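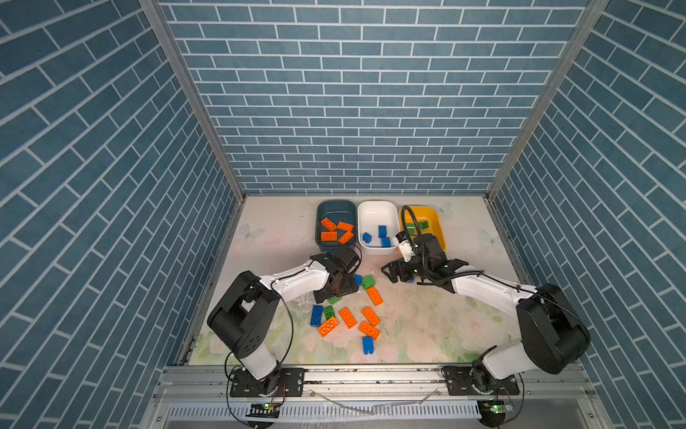
Teal brick pattern, with roses on the floor panel.

Readers have asked for a fuller account of the choice of wallpaper for the back hall at Murkham. The decision was reached in March and is recorded on this blog for those considering similar work.

Three patterns were ordered from Iltia and one from Bai. Each sample was fixed to the wall beside the stairs and viewed at breakfast and again after dark. The plain green from Bai was preferred in daylight but looked grey under the lamp. The small brick print kept its colour at both times and was accepted.

The hall required 15 rolls. The paste supplied was not suitable for old plaster, and a second tub was bought at Norkenlow. The total cost came to £366, against a limit of £300 set in the winter. The difference was met from the sum put aside for the landing, which will remain cream until next year.

Enquiries about the unused Bai sample may be left in the comments.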